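Vitale whiteboard markers, box of 20

I've been through more whiteboard markers than I care to admit, what with the family calendar in the kitchen, the big board in the garage and the one my neighbour Adelmo Bortolotti keeps borrowing (and he does bring it back, bless him). So when the Bultska ones we'd used for years vanished from the shops, I ordered a box of these and hoped for the best.

The colour is lovely, a proper deep blue you can read from the far end of the room, and they hardly smell at all! I keep mine in an old mug by the kettle.

Marker and mug:

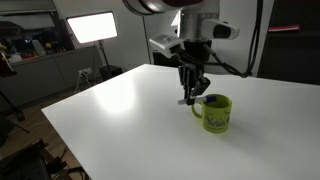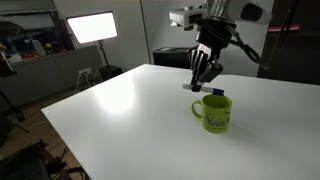
My one grumble is the tip, which goes a bit mushy if you've got a heavy hand like mine. They wipe off beautifully the same day, but leave the shopping list up for a fortnight and you'll want a damp cloth and some elbow grease. Delivery took ages too, though that's hardly the marker's fault. I'd still buy them again, and I've already put a second box aside for when school goes back. Four stars from me.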